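About Seston

Hi, and thanks for stopping by! Seston is a small software company, and we make tools for people who stream live and for the folks who hang out with them while they do it. If you've ever tried to run a poll, answer a question, thank somebody for a tip and keep playing your game all at the same time, you already know why we exist.

I started Seston after a couple of years of streaming badly (I was truly terrible, my old clips are still up if you go looking). What got me was the chat. I'd have a good night, people would ask great questions, and by the time I looked over they had scrolled off the top. So I wrote a little script that held on to the questions and put them in a list I could get to later. A friend asked for a copy, then a friend of that friend, and by September I was spending more time on the script than on streaming.

That script grew up into Ekitz, our question queue. Viewers type a short command, their question lands in the queue, and other viewers can bump it up if they want to hear the answer too. The streamer sees one clean list on a second screen or a phone. Moderators can merge duplicates, which is my favorite part, because everyone asks what keyboard you're using. 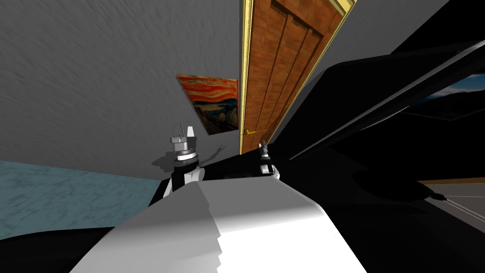
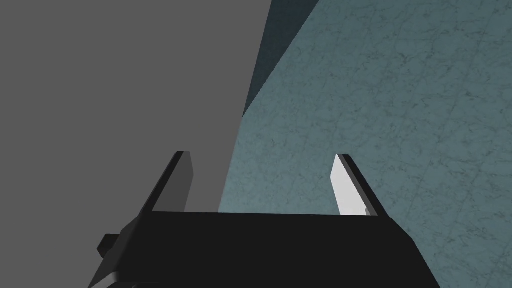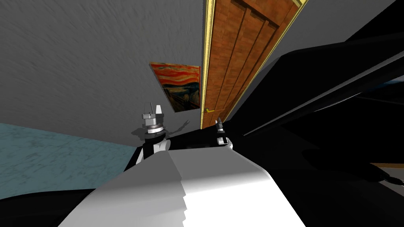

Do viewers need an account to ask a question in Ekitz?

They only need to be logged in to the chat they're already using. The streamer connects the channel once, and after that the chat command works for everybody.

Our other product is Ollen, and it's the quieter sibling. It reads your chat log after you go offline and marks the spots where the conversation picked up, so you can jump straight to those minutes when you're cutting highlights. The first version was painfully slow on long streams. We threw out most of the storage layer, rebuilt it around small chunks that get written while you're live, and now the markers are usually waiting for you when you've finished your snack.

There are seven of us these days, split between two time zones, which makes lunch confusing but support pretty quick! We don't have a sales team. If you write in, you get one of the people who builds the thing, and quite often that's me, with a coffee, before I've looked at anything else.

We opened Ekitz to the public on 19 Jun 2020, and there are over 886 channels using it now. Most of them are small, and we like it that way. Puzzle streamers, people who paint miniatures, a knitting channel that files more bug reports than anybody (keep them coming, please). We sell subscriptions and that's the whole business. We don't run ads and we don't sell chat data.

Next up is Ansari, a shared moderator notebook, so that whoever has the late shift can see what happened earlier in the stream. It's in testing and still a bit rough around the edges, especially on phones. If you'd like to try it, drop us a line through the contact form and tell us what you stream and how many moderators you have.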